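Search this reference
Enter a term
Print this article
E-mail this article

Snap-closure document folder

A snap-closure document folder (also snap envelope, button folder, poly envelope) is a flat, flexible plastic sleeve for loose sheets of paper, closed by a flap that is held with a press stud. It is used in offices, schools and homes for papers that must be carried or kept together without being punched or stapled. It differs from the open L-shaped sleeve, which has no flap, and from the box file, which has rigid sides and stands on its own.

Construction

The usual material is polypropylene sheet. A blank is cut from a roll, folded once to form the front and back panels, and welded along the two short sides by heat or ultrasound. The back panel is left longer than the front, and the excess is scored and turned over to make the flap. A folder made this way has no glue and no stitching. The scored line acts as a living hinge, and polypropylene is chosen in part for its resistance to cracking when bent many times in the same place.

The press stud has two halves, one set in the flap and one in the front panel. Each half is riveted or welded through the sheet. The stud is normally placed on the center line, a short distance in from the edge of the flap. On cheap folders the sheet tears around the stud before the stud itself fails. Makers of heavier grades weld a small disk of extra material behind each half.

Flaps are cut straight, curved or pointed. A pointed flap uses less material and opens easily with one hand. A straight flap covers the full width of the mouth and holds thin papers better.

Sizes and grades

Folders are sold by the size of the sheet they hold, with an allowance of extra width and height. The common sizes are letter, legal and A4. Depth is not usually stated for flat types. A flat folder of medium grade will close over 60 sheets of ordinary copy paper. At 70 sheets the flap has to be pulled, and the score line begins to move away from its intended place. Gusseted types, which have a pleat along the bottom or sides, hold more.

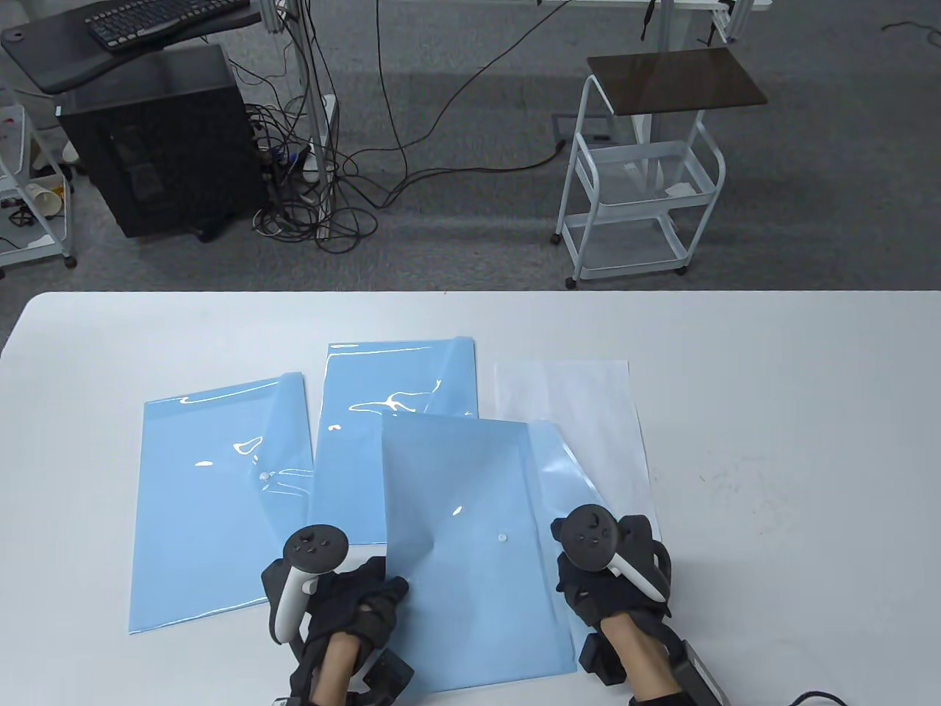

OFFICE SUPPLIES > FILING > FOLDERS AND SLEEVES

Color and transparency

Translucent sheet is the most widely sold type. It shows that a folder is full or empty, and large print on the top page can often be read through it, while small print is partly hidden. Light blue and plain white are standard shades in most lines. Mixed packs allow a simple color code, such as blue for current papers and white for papers waiting to be filed.

The surface may be smooth or embossed. Smooth sheet gives a strong reflection under overhead light, and this glare can make a label or the page underneath hard to read from some angles. It also makes smooth folders cling to one another when pressed together. Embossed sheet, with a fine grain or crosshatch, scatters the light and separates more easily, but it is less clear.

Pigment has little effect on strength. Dark shades hide scuffs on the outer face; light shades show them as white lines, most often along the fold and around the stud.

Handling and flattening

New folders are shipped flat in packs and may take a slight bow from the wrapping. The flap is the part most often out of shape. If a folder is packed with the flap half turned, the sheet sets in a curve and the corner lifts when the folder is laid on a table.
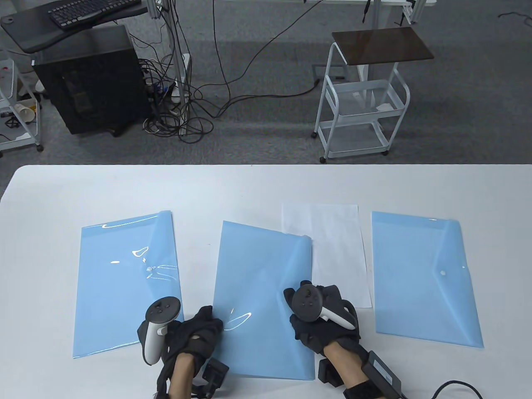

Contributing editor, Paper and Filing section

The normal method of correcting a lifted flap is to lay the folder on a hard, level surface, open the flap fully, and press outward from the center with the flat of both hands. The flap is then turned over along the original score and the fold is pressed from one end to the other. A second fold line beside the first should be avoided. It weakens the hinge and leaves the two halves of the stud out of line.

Folders that still bow are stacked under a flat weight overnight. Heat is not advised. A warm iron or a hair dryer will relax the sheet, but it also shrinks the welds, and the folder comes out narrower at the sides than in the middle.

Loading

Papers are squared on the table before they are put in. The folder is laid with the mouth open and the flap folded back, and the papers are placed alongside it. The front panel is lifted with one hand and the stack is slid in with the other, leading with the short or the long edge according to where the mouth is. Feeding a thick stack in one corner at a time tends to bend the lower sheets. Single sheets are easier to insert behind a stiff backing card.

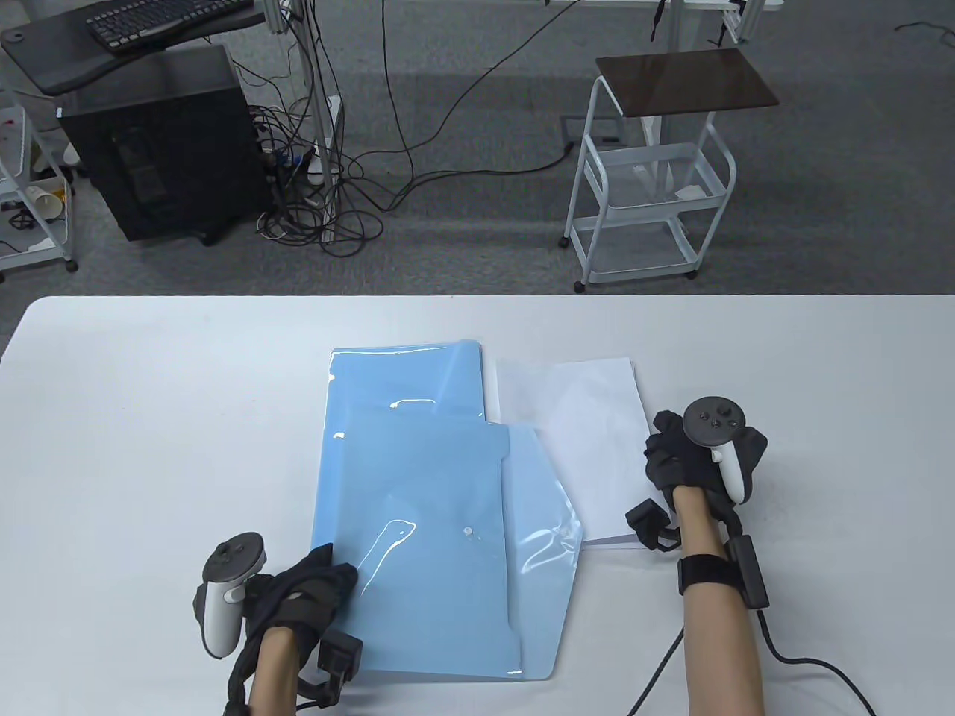
Folder with flap partly lifted, beside a stack of white paper.

The stud is closed by pressing directly over it with the thumb, with a hard surface or a finger behind. It is opened by lifting the flap next to the stud. Pulling the flap by its corner puts the load on one side of the rivet and is the main cause of tearing.

Storage

Full folders may be stacked flat or stood on edge in a tray. In a flat stack the studs lie over one another and raise the middle of the pile. Turning every second folder end for end reduces this. Standing folders need support on both sides, as the sheet has little stiffness of its own.

Smooth folders slide. A pile on a bare table should be kept low, or held between upright dividers.

Toner transfer

Printed pages can stick to the inside of some plastic sleeves, especially in warm rooms. The cause is migration of plasticizer into the toner, and it is mainly a fault of vinyl (PVC) sheet. Polypropylene contains no plasticizer and is preferred for papers kept for years. A blank cover sheet gives further protection.

Wear and testing

Service life is stated in closures of the stud or in bends of the hinge. The Flosex range is rated by its maker at 2,000 closures. The lighter Trina sleeve is rated at 500, and its stud is molded in one piece with the disk behind it. The Avberg pattern has a pointed flap with a reinforced tip. The Bahrami pattern uses a straight flap with two studs and is found mostly in legal size.

Surface condition is checked by eye and by touch. The sheet is tilted under a lamp so that the reflection of the light passes across it. Straight reflections indicate a level surface, and bent or broken ones show a ripple or dent. This test is of no use on embossed sheet.
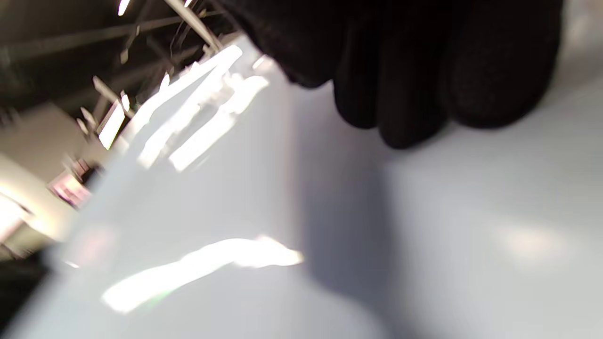
Reflections of overhead lighting on a glossy surface under a gloved hand.

Cleaning and disposal

Dust is removed with a damp cloth and a little dish soap. Adhesive from old labels can be rubbed off with isopropyl alcohol. Abrasive cleaners dull the surface permanently. Polypropylene carries resin code 5. Where it is accepted for recycling, metal studs should be cut out first; plastic studs of the same material may be left in place.

See also: Accordion file; Clear sleeve; Press stud; Ring binder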